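Speaker notes, Hidura safety evening, 27/03/2018

Slide 1. Say good evening, thank the hosts. Say that I will speak slowly and that questions are welcome in the middle.

Slide 2. The fault. In our Purnska cell the arm received the stop command and did not stop at once. It went on for 2 seconds. The gripper came down to the table while the program already showed "halted". There was no injury. Pause here, let the people read the log line.

Slide 3. We repeated the task in the simulator, with the same program and the same speed. Leave this slide up for a while.
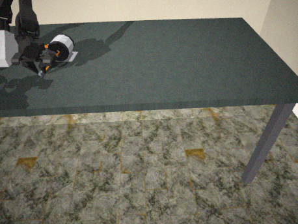 Slide 3: simulator view, arm at the left end of the table, gripper low over the top.

Ask the audience: at this height, how much time do you have to react? Wait for one or two answers.

Slide 4. The cause. The stop message was waiting in the same queue as the normal motion messages. In 588 runs the late stop came back 7 times, always when the queue was long. With a short queue we could not see it at all, and for this reason our first test in the Brultora lab passed.

Slide 5. What we changed. The stop now has its own line, and the queue is limited to 50 messages. The Sembiring cell will get the same change in April. Until then it runs at low speed with the gate locked.

Slide 6. Still open: we do not know why the screen said "halted" too early. Show the contact address and take questions.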